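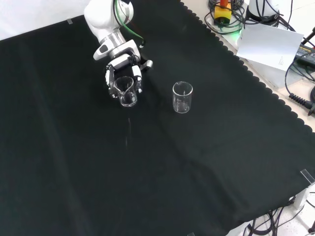
Laboratory automation › Procurement

Budgeting for a robotic workcell

Budgeting for a robotic workcell is the process of estimating and scheduling the costs of putting one or more robot arms to work at a bench or table. It covers the arm and its gripper, the furniture, the electrical supply, safety equipment, spare parts, training and staff time. The term is mostly used for small installations in laboratories and workshops, where the buyer often does the integration work in-house.

Scope

A workcell budget is normally divided into capital costs and running costs. Capital costs include the arm, the controller, the gripper or hand, the table and the emergency stop. Running costs include replacement finger pads, cables, glassware, software support and repairs. Shipping and installation may be placed under either heading, depending on the accounting rules of the buyer.

The gripper is usually priced separately from the arm. A two-jaw gripper is the cheaper option and is enough for boxes, racks and other objects with flat sides. A multi-fingered hand can close around a curved object such as a glass beaker, but it has more joints to maintain and a longer repair time. Buyers who expect to handle glass often order spare fingers with the hand.

Smaller items

Minor purchases are often left out of first estimates. They include power adapters, extension leads, cable guides, table coverings, clips and tape. A dark cloth is a common covering where cameras are used, as it cuts down glare from the table top. Clear glass is still hard for many vision systems to detect, and some buyers set aside money for extra lighting or a second camera.

Cable routing is a frequent source of added cost. Each arm has its own power and signal lines, and a table with two arms needs room behind or beside the bases for both sets. Floor channels can be fitted later, though this usually means shutting down the cell.

Planning by stages

Many plans are split into stages. The first stage pays for one arm and a trial task, commonly picking up and setting down a single type of container. The second adds another arm or a more capable hand. Money for the second stage is held back until the trial has been reviewed.

A planning guide by Meenakshi Rodrigues, used at the Clarnham teaching laboratories, lists 91 cost lines for a two-arm table, of which 14 are marked as recurring. Niamh Gilmartin's later revision for the Plastarport site added staff training as a separate heading and raised the yearly allowance for broken glassware to 200 beakers. The revised guide was issued on 2022-10-23 and adopted at Derkstead in November.

Lead times

Arms and hands are often supplied by different firms and rarely arrive together. At Derkstead the hand was delivered 139 days after the order was placed – well after the arm, which had been mounted and tested without it. The revised guide advises placing the gripper order first and starting the warranty period on the date of installation where the supplier will agree to it.

See also

Emergency stop
End effector
Laboratory glassware
Total cost of ownership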